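Ticket 349 — Drawer on desktop storage box does not close
Product: Drindier desk box, blue, single yellow drawer
Reported by: Bình Khương, Nirkside store
Priority: low

Customer keeps flower seed packets in the drawer. Since September it stops short of the back when packets are inside. Closes normally when empty. Lid not affected.

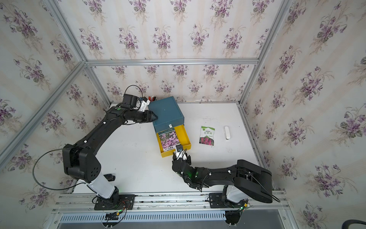 Drawer pulled out, one packet inside, second packet on the table to the right.

Checked so far:
Runners wiped clean, no change.
Drawer loaded with roughly 300 g of coins — closes fully. Weight ruled out.
One packet laid flat: closes.
2 packets stacked: top one catches on the underside of the box.

Cause: packet seam rides up at the back of the drawer. No fault found in the box.

Advice sent: store packets flat, side by side if they fit, folded edge toward the back. Replacement drawer not issued.

Status: waiting for customer reply.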